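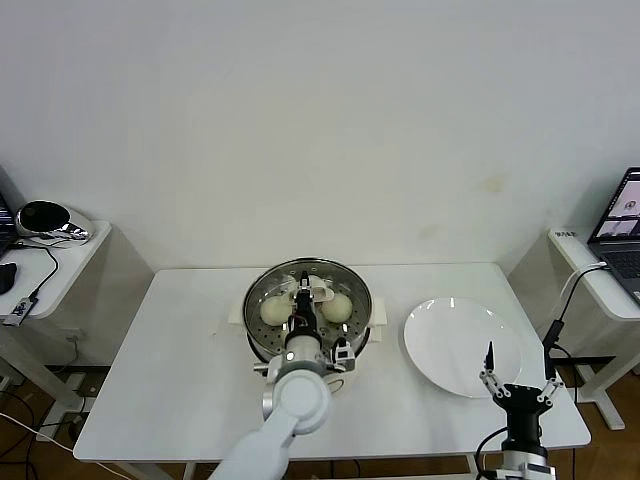 Un robot no sabe coger un bollo al vapor. Hay que enseñarle, y una forma de hacerlo se llama **aprendizaje por imitación**.

## Cómo se enseña

Una persona guía los brazos del robot y hace la tarea completa: bajar la pinza, cerrarla sobre el bollo, levantarlo y dejarlo en el plato. El ordenador guarda dos cosas a la vez:

- lo que ve la cámara;
- la posición de cada articulación del brazo.

Cada repetición guardada se llama *demostración*. En el proyecto Ketitar se grabaron 793.

## Cómo aprende

Después, un programa compara todas las demostraciones y busca una regla: «si la cámara ve esto, el brazo se mueve así». Esa regla se llama *política*. No tiene nada que ver con los gobiernos — es solo el nombre técnico.

## Por qué es difícil un bollo

Un bollo es blando. Si la pinza aprieta poco, se cae; si aprieta mucho, se aplasta. Además, casi nunca está en el mismo sitio. Por eso se cambia la posición de los bollos entre una demostración y otra.

## Cómo se comprueba

El robot repite la tarea solo, sin ayuda, y se anota cada intento. En la prueba Lahtinen cada intento duraba aproximadamente 15 segundos. Un bollo aplastado cuenta como fallo, aunque llegue al plato.

**Palabra nueva.** *Articulación*: parte del brazo que puede girar, como tu codo.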